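Telness Makers' Circle - minutes of the Monday meeting, upstairs room, 7.30pm

Minutes typed up by me, Tanvir Marikar, as I was the only one with a working pen. Sorry they're a bit long - we did go on!

Last month's minutes were agreed once I'd corrected the spelling of Plellach, which I had managed to get wrong in two different ways.

1. The block assembly for the June open day

Most of the evening went on this. We want something on the table that visitors can put together and take apart, and the purple base with the brown upright and the green blocks is where we've got to. Stevis talked us through the order: brown piece into the slot first, greens either side of it, and then the red and blue bits, which he wants kept at the back until they're needed.

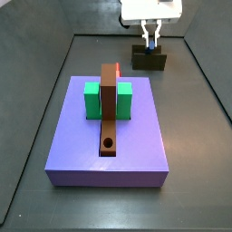
I asked if the colours were staying as they are and Stevis said yes, he likes them loud so they can be told apart from across the hall. Hajdu thought the purple was a bit much next to the green (I rather love it). We had a vote and the colours stay. The hole near the front of the brown arm came up again, and Stevis is going to put a line about it on the instruction card so that people stop asking me.

There was also a long chat about how snug the greens ought to be. Too tight and the children will give up, too slack and the whole lot wobbles when somebody leans on the table, and somebody always leans on the table. Stevis to print a second pair a shade narrower and we'll try both next time.

2. The peg and the bracket

Hajdu would like these introduced as a second stage, after the uprights are in. I was all for doing everything in one go but I've come round to it, mainly after thinking about the queue we had last year. We agreed each part should have its own spot at the start, with space round it for fingers.

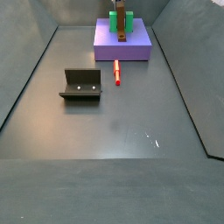

Item 2: red peg and dark grey bracket in front of the purple base.

Plellach asked if the bracket could have rounded corners for little hands. Hajdu will look into it. Plellach also offered to write out the instruction card in big letters and get it laminated, and we said yes please before the offer could be withdrawn.

3. Where it all goes

The grey surround is staying, as small parts do roll. We tried to settle whether the base should sit in the middle or further back and ended up leaving it to whoever sets up on the day. I would put it in the middle myself, so both sides can be reached without stretching.

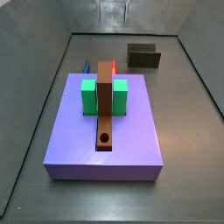 Plellach felt the middle was fine for grown-ups but that a six-year-old would want it nearer the front, and asked for a low stool as well. Stool agreed. I've got one in the garage that'll do once I've wiped it down.

4. Any other business

We need 3 table covers, and Hajdu has those in hand. The biscuit tin is low again. Keys to go back to the office before we leave, please, as they were left in the door last month.

Meeting closed at 9.15pm. Next one same room, same time, and I'll bring two pens.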